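Início | Edição atual | Números anteriores | Submissões | Pesquisar

4.3 Percepção sob fundo texturizado e o problema da referência

A literatura recente sobre políticas visuomotoras bimanuais costuma tratar a robustez ao fundo como uma questão de aumento de dados: variam-se as cores, recorta-se, desfoca-se, e reporta-se a taxa de sucesso. Temos reservas quanto a esse procedimento. Na maior parte dos trabalhos que revisamos, o fundo de teste é sorteado da mesma família de texturas usada no treinamento, e o que se mede acaba sendo interpolação. A afirmação de que a política "ignora" o fundo exigiria um protocolo que quase nunca aparece.

O módulo de percepção Usia, distribuído com o planejador Donerow, foi apresentado com uma afirmação desse tipo. Segundo a documentação, as máscaras de objeto produzidas pelo Usia seriam estáveis diante de qualquer padrão de parede, e o planejador poderia consumi-las sem filtragem adicional. Partimos dessa hipótese em julho e a abandonamos em parte. O que segue descreve a configuração em que as discrepâncias apareceram com mais frequência e o que conseguimos atribuir, com algum grau de confiança, ao software.

A tarefa é de escritório: localizar uma prancheta com uma folha presa, posicionar as duas garras junto a ela e deslocá-la sem tocar nos objetos vizinhos. Escolhemos uma prancheta por ser um objeto ingrato para segmentação – a folha clara se confunde com o tampo branco, e a base preta, com a própria garra. As paredes receberam um padrão de linhas de contorno em tons de vermelho, rosa, azul e lilás, com bordas curvas e fechadas em abundância. Não é um fundo neutro e não pretendia ser.
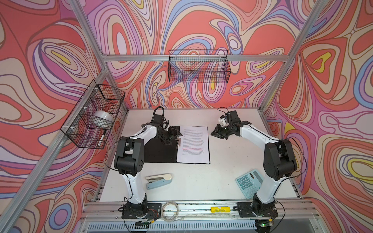
Figura 6. Célula bimanual com fundo de linhas de contorno; as garras estão junto à prancheta, com o grampeador e a calculadora como distratores.

Duas observações sobre a configuração da Figura 6. A primeira é que a garra esquerda fica sobre a prancheta e encobre em parte o grampo metálico. O estimador de pose do Usia usa o grampo como âncora de orientação, e é nessa fase da aproximação que a âncora se degrada. O sistema não sinaliza a perda. Mantém a última estimativa e devolve um valor de confiança que, em nossos registros, quase não se altera. Um leitor que examinasse apenas a curva de confiança concluiria que o objeto continua bem observado, e foi o que nós mesmos concluímos durante as primeiras semanas.

A segunda diz respeito aos cestos de malha de arame presos à estrutura. Através da malha do cesto do fundo, a textura da parede continua visível, agora recortada por uma grade fina. O segmentador trata essa região de modo instável, às vezes como parede, às vezes como objeto. Como ela está fora do volume de trabalho declarado, supúnhamos que o erro fosse inofensivo. Não era: o Donerow constrói o mapa de ocupação antes de aplicar o recorte do volume, e uma máscara espúria no cesto bastava para alterar a ordem em que os candidatos a trajetória eram avaliados. A trajetória final continuava válida do ponto de vista de colisões, mas deixava de ser a mesma entre execuções nominalmente idênticas.

Para separar os dois efeitos, executamos 200 episódios divididos em 4 condições: fundo texturizado ou liso, com ou sem recorte antecipado do volume. Os objetos foram recolocados segundo gabaritos, e a semente do planejador foi mantida fixa. O recorte antecipado é uma alteração de poucas linhas no código e, ao que tudo indica, deveria ter sido o comportamento padrão desde o início.

O resultado é menos favorável ao Usia do que sua documentação sugere, e menos desfavorável do que esperávamos. Com o recorte antecipado, a divergência entre execuções praticamente desaparece nos dois fundos. Sem ele, persiste no fundo texturizado e se torna rara no liso. Isso aponta para a interface entre percepção e planejamento, e só indiretamente para a qualidade das máscaras. A degradação da âncora, por outro lado, ocorre em todas as condições. Nenhuma quantidade de aumento de dados sobre o fundo a resolveria, e desconfiamos que parte dos ganhos atribuídos na literatura a esse tipo de aumento venha de mudanças simultâneas no pré-processamento, raramente descritas.

Balakrishnan Nadar, em comentário a uma versão preliminar deste texto, objetou que a escolha de uma textura tão carregada favorece a nossa tese. A objeção é justa. Um padrão de anéis concêntricos oferece ao segmentador contornos fechados que poucas paredes reais apresentam, e não temos como afirmar que o efeito se manteria em um ambiente doméstico ou industrial comum. Mantivemos a textura porque a alegação original era universal – "qualquer padrão" – e um único contraexemplo reprodutível basta para enfraquecê-la. Quem quiser uma estimativa da frequência do problema em campo terá de procurá-la em outro lugar.

Há ainda limitações nossas. O grampeador e a calculadora têm tons claros próximos entre si, de modo que pouco podemos dizer sobre distratores escuros, que competiriam diretamente com a prancheta. A calibração entre as câmeras não foi refeita entre as condições; a deriva medida ao final estava dentro da tolerância, mas essa tolerância é a que o próprio Usia declara. Tentamos reproduzir a análise com o rastreador Martens, que não usa âncora geométrica, e os registros se mostraram incompatíveis em formato e em taxa de amostragem. Os números obtidos por conversão não nos pareceram publicáveis.

Recomendamos, por ora, que trabalhos com essa cadeia de software informem em que ponto o volume de trabalho é aplicado e publiquem, junto à taxa de sucesso, alguma medida de divergência entre execuções com semente fixa. A taxa de sucesso sozinha teria escondido os dois problemas relatados nesta seção. A Seção 4.4 trata do custo computacional do recorte antecipado.

Compartilhamentos: 6 | Comentários: 2

Artigos relacionados
Estimativa de pose sob oclusão pela própria garra
Pisirside: um formato de registro para células bimanuais
Reprodutibilidade de planejadores com semente fixa
Mapas de ocupação e recorte de volume: uma revisão crítica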